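Week 7 handout: The coffee problem
Household tasks and why they are still on the reading list
June 11, 2024

Bring this to the tutorial, ideally without a ring from your mug on it. Last week we finished with the industrial arm, which has been welding car bodies very nicely for decades and has earned its long-service leave. This week we come home, where the welding is minimal and the standards are much lower, and where the same class of machine still has trouble with a tea towel.

1. What counts as a chore

For our purposes a chore is a task that a tired adult can do while talking to someone else. Making a cup of coffee qualifies. So does wiping a bench, emptying the dishwasher, or, on a shop floor, moving odd-shaped returns from a trolley to a shelf. The talking matters. It tells you how little of the person's attention the task uses, and therefore how much of the skill is buried where we can't easily get at it to write it down.

The textbook's version of making coffee has four steps. My own kitchen's version has several more, mostly to do with finding the machine under other things. When you plan the task for a robot, start from the kitchen as it stands at half past six in the morning: plugs out, cords looped, cloths left wherever they were dropped, appliances not necessarily the right way up.

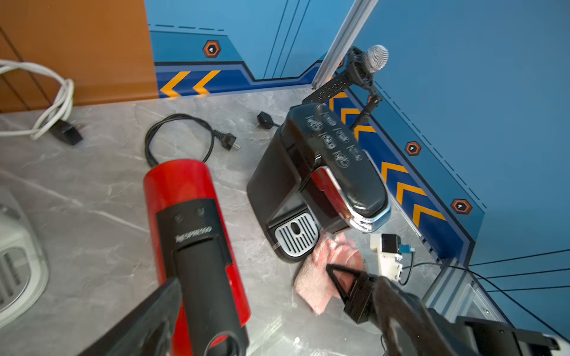 Before any coffee is made, then, there is a set of jobs that no recipe mentions. Work out which machine is wanted. Stand it up if it needs standing up. Decide whether the soft thing beside it can be shoved aside or has to be picked up. Find the right plug, and note that a cord will happily lead you to the wrong appliance if you only look at one end of it.

In lectures I called these the preamble. In the Murnow kitchen trials (reader, section 3) the preamble took up 56 per cent of the running time. The students running the trials had budgeted nothing for it, having tidied the bench themselves for the first fortnight and forgotten that they were doing so. Please look for the hidden tidier in every demonstration you watch from now on. There is usually one, and they are usually a postgrad.

2. Instructions are written for people

Consumer appliances come with excellent instructions, provided you are already a person. A typical capsule machine tells you to open the top, place the capsule, pour in water, put the cup under, close the top and press the button. Six steps, with little drawings. A child could follow them, and children do, generally when you are on the phone.
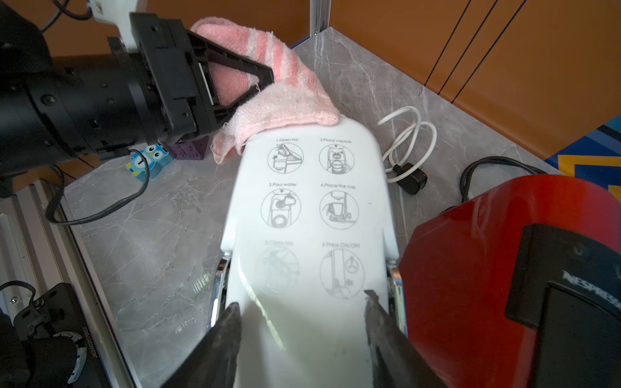
Consider what a step like "pour water" leaves out. How much? From what? Held by which part, tilted how far, and stopped when? A person fills these gaps from a lifetime of spilling things. A planner that reads the words can now produce a sensible-sounding list of sub-steps, and this is a real advance on where we were when I first gave this unit. The list still has to be turned into motion, and motion is where the bill arrives.

Three terms to know for the tutorial:

Contact: the moment a gripper meets an object and the model of the world meets the world. Stiff objects forgive less, soft ones predict worse.

Occlusion: the thing you want is behind the thing you are holding. A second viewpoint helps, until the second arm gets in front of it.

Recovery: what happens after a fumble. People recover without noticing. Most systems need to be taught that a fumble has occurred.

3. Reading the numbers

The Abera group reports that its two-armed system loaded a capsule correctly in 80 per cent of attempts, over 500 attempts. I'd call that good work. I would also point out that a household making two coffees a day would get a failure every few days, and that the report is rather quiet on where the capsule ended up. Compare the Pavano paper, which tested fewer attempts but changed the appliance between them. The score is worse and I trust it more. Be ready to argue with me about this.

Watch for the following when you read:
Was the appliance the same one throughout?
Who reset the bench, and how neatly?
Did an attempt count if a person nudged something?
Is the video sped up? (Check any clock on the wall.)

4. Two arms or one

Prendberg's costing exercise, which you'll have for the assignment, assumes one arm and a great deal of optimism. Opening a lid while steadying the body of a light machine is a two-handed job, as anyone with a wrist in plaster will tell you. Adding the second arm solves that and gives you a new problem, namely two arms.

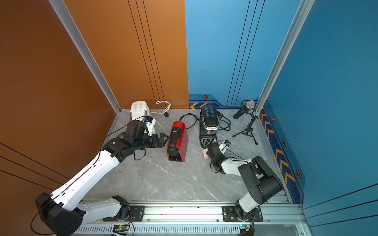
Can a robot make my morning coffee yet?

On a bench it has practised on, with a machine it has met before, often enough to be worth filming. In your kitchen, with your clutter, I'd keep the kettle.

Assignment 2 is due at the end of the teaching period. Choose one chore from your own home or workplace, write out the preamble in full, and mark each step you had to do twice. Hand-drawn diagrams are fine. Coffee stains will be accepted as data.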